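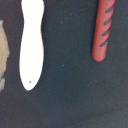
Jurnero Tidy Arm: two months of picking things up off a mat

I bought the Jurnero Tidy Arm to answer a question I keep getting from readers, which is whether any of these machines can do a chore yet. I don't mean folding a shirt on a stage. I mean clearing up small stuff and putting it where it belongs, at home or at a workbench, while you get on with something else.

The arm clamps to a table edge and reaches a fair way across it. There's a two-finger gripper on the end and a small camera at the wrist, and the arm sorts whatever it finds on the work surface into bins you've set up beforehand. Jurnero sells it for toy cleanup, craft tables and light parts sorting. I tried it at all three. I paid for it myself and it's staying here.

Setup

Took me an afternoon. The clamp is solid and the cable is long enough to reach a power point behind a bench. The arm wants a plain, dark, non-shiny surface under the objects, and the manual is firm on this. Ours is a charcoal mat with a bit of fuzz to it. White and red pieces stand out on it very well, and so does every speck of lint. The arm ignored the lint, I'm pleased to say.

Calibration means moving the gripper by hand to each corner of the mat and pressing a button. You have to redo it if the table gets bumped, and the table gets bumped.

Loose pieces

This is the job it's best at. Spread a few things out with clear space between them and it will work through them without help. A red rod with dark diagonal stripes and a rounded end is close to an ideal object. It's long and narrow, so the fingers can close across it, and the colour separates it from the mat. I had no dropped rods after the first evening.

The smooth white piece was harder. It's long, pinched in at the waist and wide lower down, a bit like a bowling pin. When the arm went for the waist it lifted cleanly. When it went for the wide part, the fingers slid off the curve and pushed the thing sideways, and then it had to go and find it again. A software update in the second month improved its choice of grip, but it still gets this wrong more often than I'd like. Under a bright lamp the white washes out and I suspect the arm loses the shape. Dimming the lamp helped.

Anything near the edge of what the wrist camera can see is a coin toss. With a tan piece only just poking into view, the arm sometimes shuffled over for a better look and sometimes carried on as if it wasn't there. At the end of a run I'd usually find one or two things left at the margins.

Over the two months I logged 503 pick attempts on well-spaced objects. Of those, 44 failed on the first go. Most of the failures were fixed on a second try, and the rest I picked up myself.

Piles

Don't bother. Tip a tub of mixed toys onto the mat and the arm will stall, grab two items at once, or knock the top of the heap onto the floor. It can't pick anything up off the floor. You end up spreading the pile out by hand, and by then you could have put half of it away.

On the bench

I took it out to the garage and gave it short lengths of dowel and some plastic offcuts. It was slow but steady. For a small shop with one repetitive sorting job and the same parts every day, I can see it earning its place. The older Grolside sorter I reviewed in December is quicker, but it needs parts fed to it in a line and won't cope with anything lying at an angle. The Jurnero doesn't mind angles.

Thin washers defeated it completely. The fingertips are too thick to get under them. Requena makes slimmer replacement tips that fit, and they're better on flat parts, though they lose some grip on round ones.

Noise and running

Quiet enough to have on in the next room. The joints whine a little at full reach. It stops when you put your hand in the way, every time I tested it, though I'd still not leave a toddler alone with it.

What it costs

$352 on special, bins not included. The ones Jurnero sells are overpriced and any shallow tub of the right height will do.

Would I buy it again

For the garage, yes. For the lounge room, no. It does part of the chore, the part where things are already spread out on a good surface under decent light, and a person does the rest. I've asked Brodov for a loan of their floor-going model, and I'll run it on the same mat with the same pieces when it arrives.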